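Notes for week 9, Art in Public Places

Hi all, these are the notes I promised, typed up from my scribbles and tidied a bit. If you missed class, read them before you start the site proposal, and borrow somebody's sketches too (I draw badly and I haven't tried to reproduce the maps).

## Where we left off

Last time we talked about sculpture trails, the kind where a town buys or borrows work and sets it along a path. This week is residencies: an artist comes to live in a place for a while and makes something there. I love these, and I should admit that up front, as I did one myself in Istden in my twenties and came home with a suitcase of clay and a terrible cough.

The big question I'd like you to carry through the whole unit is **who is the work for?** An artist who stays six weeks has neighbors. They buy bread, they get lost, they hear the same dog every morning. Some of that gets into the work and some of it doesn't, and you can often tell which when you walk into the final show.

## Case one: Torville

Torville is a river town of 2,000 people with an old rope works in the middle of it. Tainá Barros went there to make a sound piece and ended up making a very long table. She kept meeting people who wanted to talk and had nowhere to sit down together, so she asked households to lend her a tabletop each, and she joined them end to end through the rope works. The recordings she'd gone there to make played quietly underneath, so you had to lean in to hear them!

Things we said in class:

- The loaned tabletops went back to their owners. So what is the artwork now? Mahfuz argued for the recordings, and Érica said it was the afternoon itself.
- Barros was paid a flat fee. The lenders weren't paid anything. Does that bother you? (It split the room.)
- The catalog calls it "a collaboration with the town." Look hard at that phrase whenever you meet it.

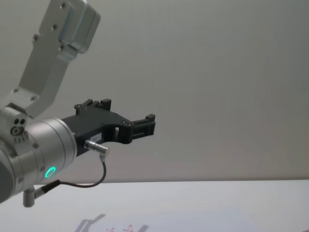

I want to stay on that last point a little longer, as it's the one people skip in their essays. "Collaboration" can mean that residents made decisions, or that they turned up and were friendly. Both are fine, but they're different, and a good essay says which one happened and how you know. Look for small evidence: whose names are on the wall label, who picked the site, who got to say no.

## Case two: the Van Loon barn

The Van Loon residency is nearly the opposite. Artists get a barn, a stove and a key, and there's no duty to show anything at the end. Cremilda Guerra spent January there drawing the same field over and over, mostly in charcoal, and hung 2 of the drawings in the village library when she left. That was the whole exhibition. I think it's wonderful, and Rogério thinks it's a waste of a good barn, and we went back and forth on it until the bell.

His argument, which I'll try to give fairly: public money should leave something the public can find. Mine was that people did find the drawings, on the way to return their books, and that a quiet encounter still counts. Read Guerra's short residency diary in the course pack and pick a side. Or don't, but then explain why you're stuck.

## For next time

1. Choose a real site you can walk to. Visit it twice, at different times of day.
2. Write one page on who already uses it and what for.
3. Propose a residency of any length, with a rough idea of what the artist would need.
4. Upload it to Skillier before class. PDFs please, it mangles everything else.

No budgets yet! We'll do money the week after, and I'll bring the Torville fee agreement so you can see how one is laid out.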